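Drive not detected after moving it to another bay, SATA data cable suspect

Stadness

I have an older desktop tower used as a file store. I moved the 3.5-inch hard drive to a different bay last week and it no longer shows up in the BIOS. The drive spins up, so power is present. Before the move it had worked for three years without a fault. There is one other drive in the machine and it is detected normally.

The case uses a metal cage with plastic release latches, so no screws were involved. The data cable is a plain blue SATA cable. I have reseated it at the board end only. Getting at the drive end is awkward with the power wires crossing over it.

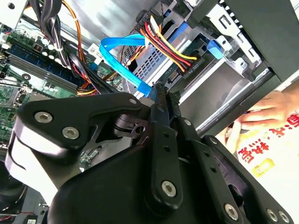

Is there a way to separate a bad cable from a bad port or a bad drive without buying parts? I don't have a spare cable. The data on the drive is backed up.

Pieter Van der Linden

Swap the data cables between the two drives at the drive end and leave the board end alone. Shut down, switch off the supply at the back and wait a minute before touching anything.

If the missing drive now appears and the good one disappears, the fault is in the cable or the board port. Next, swap the two cables at the board end. If the fault stays with the same cable, replace the cable. If it stays with the port, check the BIOS for a disabled SATA channel before you blame the board.

If the drive is still missing on the known good cable, the drive's data connector is the likely cause. Look at the plastic tongue inside it. It cracks easily when a cable is pulled at an angle.

Points to watch when refitting:

Hold the connector body. Do not pull on the cable.
Some cables have a metal clip that has to be pressed before the plug will release.
The plug is L-shaped and goes in one way only.
Avoid a sharp fold. A 90 degree bend directly behind the plug puts a side load on the connector, and over time it can work loose. If the bay leaves no room, buy a cable with an angled end.

Khổng

Had the same thing, it was the cable. Just buy a new one, they cost next to nothing.

Gemus

Check the boot log too if you run Linux. A marginal cable often shows up as link resets, and the CRC error count in the SMART data goes up. Mine read 222 before I replaced the cable. The count does not reset afterward, so write down the value and see whether it rises.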